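The table at Vonach was cleared at 7 each evening and set out again by whoever held the key. The rule sheet, signed Rajput, ran to 34 lines. Line 20 said that a puzzle was to be finished before the lamps went off.

The tenant kept a ledger. It listed 2,008 evenings, each with the puzzle used, the time of the last piece and the state of the floor. Most entries were one line long. In February the word "incomplete" appeared for the first time, in the same small hand, with no note beside it.

The inspector from Meturico read the entry twice and asked which piece.

"The five," said the tenant.

"Lost?"

"No. It is on the table."

The inspector put down the ledger and went through to look.

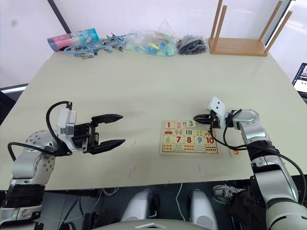

Short Fiction

The orange 5 lay to the right of the board. The small red car was in the middle row, beside the 6. Along the far edge were the blue lanyards and the bag of small blocks, and at the corner the stool stood with its legs in the air.

"It could be put in now," said the inspector.

"It could," said the tenant, and wrote down the time.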